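Workshop > Planning and Buying > Benches and Equipment

Shopping for a two-arm robot bench: tips on what to buy and what to put off

By Caroline Odera
Sun 25 January

The arms are the easy part of the budget. They come with a price, and you either have the money or you don't. Everything else on a two-arm bench gets bought in small amounts over several months, by whoever notices it's missing, and that is where our first plan went wrong. We went over by $947, and no single item in that was more than a week's groceries.

These tips are for anyone setting up a tabletop bench with two small arms for picking and placing household objects. They come from our own bench at Nisby and from helping Deividas Sepp plan the one he is putting together at Bastos. I'm leaving out software.

Start with the table

Pick the table before you pick the arm mounts. Most people do it the other way around and then find that the mounts want a thicker edge, or a stiffer frame, or a wall post that isn't there.

Our top is 60 inches wide. That felt too big in the store and has been right ever since. Two arms facing each other need space to back away from each other, and you need space to set things down without reaching past a gripper.

Get a dull, dark top if you can. A shiny one throws the lights back into the cameras and you'll end up covering it anyway. If you already own a pale table, price a sheet of matte covering and some clips before you shop for a new one.

Bolt the arms to something that doesn't move when you lean on the table. If the budget only stretches to one solid thing, make it the mounting frame. A cheap top on a good frame can be swapped in an afternoon.

Plan for the place where the arms meet

Sellers quote reach for one arm at a time. For a two-arm bench, what matters is the patch in the middle that both can get to, and how much of it is left once both grippers are in there together. Grippers are wider than you think, and the fingers stick out further than the drawing suggests once you add pads or longer tips.

Before ordering, cut both gripper outlines from cardboard at full size. Lay your actual objects on the table where you expect them to be. Then have two people each hold a cardboard gripper and act out the job slowly. It looks silly and it saved us from buying the short-reach version of our arms. Villads Skov did the same thing with paper plates and got the same answer. 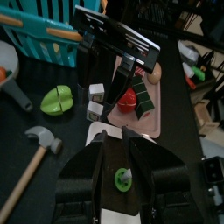 Two grippers and one small cutting board. Leave room for both.

A few things to check while you have the cardboard out:

– Can the wrist camera see past the fingers to the thing being picked up? Wide fingers block a lot of the lower part of the view.
– When one gripper is over the object, can the other still get in from its own side?
– Where does the wrist cable go when the gripper points straight down? Turn the wrist all the way both ways.
– Are there tools or boxes beyond the table edge that an elbow could hit?

Buy spare fingers with the first order. Shipping on a pair of fingers by themselves costs nearly as much as the fingers. Ask whether the tips come off separately, too. On ours they do, and we have replaced tips more often than anything else on the bench.

Objects: cheaper than you fear, but write them down

We set aside $300 for objects and did not spend all of it. Toy kitchen sets are good value. You get food, boards, pans and baskets in one box, the pieces are light, and a dropped one costs nothing. The cut-in-half vegetables that press back together are useful for two-arm work, with one side to hold and one to pull.

Mix sizes and shapes. Something round that rolls, something flat that lies tight to the table, something with a long handle, a few small cubes, an open container. You will learn more about a gripper from that mix in one morning than from the spec sheet.

Buy two of every set. Sets get discontinued or change color between orders, and then your old results and your new ones aren't on the same objects. We bought one of each the first time, and Mansa Acheampong spent a good part of June looking for a second basket to match.

Skip real glass and real food for the first few months. Also skip anything heavier than half of what the gripper is rated to lift. The rating is usually for a perfect grip close to the wrist.

Keep a bin with a lid next to the bench and a list taped inside the lid. When a piece breaks, cross it off. The list is your next order.

Walls and background

Put fabric in the budget from the start. Black cloth on a simple frame is the cheapest improvement you can make to a camera bench. It hides shelves and people walking by, and the view is the same at nine in the morning as it is at five.

Measure for the drop as well as the width. Ours came up short the first time and we had to sew on a strip. You want enough at the table edge to clip it down so it doesn't drift in toward an arm. Ordinary spring clips are fine. Buy a bag, as they wander off to other benches.

Corner brackets for the frame are sold in packs, and the packs never match the number you need. Get the next size up. String across the top is enough to keep the cloth from sagging and costs less than another crossbar.

Ask for the fire rating on the fabric. Your building may want to see it, and theater suppliers will send the paper along with the roll.

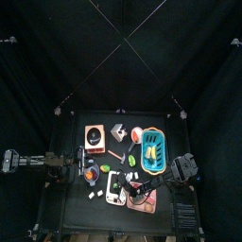 The bench from above. Fabric, frame and brackets all went on the "small stuff" page of the budget.

Cables, cameras and lights

Cables are worth a line of their own. A cable that reaches when the arm is parked may not reach when it is stretched across to the far side, so measure with the arm at full stretch and then add slack. Buy the flexible kind for anything that moves. The stiff ones work until they don't, and the failure looks just like a software problem.

Fasten the slack close to the wrist with hook-and-loop ties. Zip ties are cheaper per bag but you will be cutting them off every time you change something.

For cameras, plan on one at each wrist and one looking down over the whole table. Get all the wrist cameras from the same batch and order one extra. The overhead mount should be on the frame or the ceiling, never on the table – a bumped table with the camera attached gives you a bumped picture as well.

Lights should be dimmable and bought as a pair. With black fabric on every side you need more light than you'd guess, and one lamp leaves a hard gripper shadow right on the object.

Put an emergency stop on each side of the bench. Check that the one you're buying plugs into your arms without an adapter box. Our first one needed a box from Carnex that cost more than the button.

Timing and order

Lead time on our arms was six weeks. Use it. Table, frame, fabric and lights should be up before the crate arrives, with the objects laid out and the cameras running. If you wait for the arms, you'll spend the first weeks of the warranty building a frame.

Our order, if we did it again:

Frame and table. Arms, spare fingers and tips in one order. Emergency stops. Cameras and cables. Fabric, clips and brackets. Lights. Objects, two of everything. Storage bin last, when you know how big it has to be.

What to put off

Don't buy a second set of grippers of a different type until you've worn out the first pair of tips. Suction looked like a must on our list and is still in its box.

Hold off on a conveyor, a turntable or anything else that moves on its own. It is one more thing to line up, and you can slide objects by hand for a long time.

Extended warranties depend on the seller. Read what they say about collisions. On a two-arm bench the arms will touch each other sooner or later, and the Nesus plan we were quoted left that out.

Keep one line in the budget called "small stuff" and make it bigger than looks right. Tape, pads for the fingers, labels for the table edge, extra screws in the size you're always short of. Check it once a month against the receipts. When it's used up, stop and look at what it went on before you add to it.

Comments

Deividas Sepp
Can confirm the cardboard. We moved both mounts before drilling anything. One thing to add: get the table height right for the person resetting the objects. Ours is fine for the arms and too low for my back.

Minttu Honkanen
What did you use on the finger tips for the round pieces? Ours squeeze them out sideways.

Caroline Odera
Minttu, thin rubber sheet from the plumbing aisle, stuck on with double-sided tape. It goes on the small stuff line. Change it when it gets dusty.

Villads Skov
I'd argue with buying lights late. We picked ours first and then chose the table covering under them. Otherwise this is close to my list, and I also own a suction kit I've never opened.

Mansa Acheampong
The matching basket was at a yard sale, for the record. The store still has it listed as back ordered.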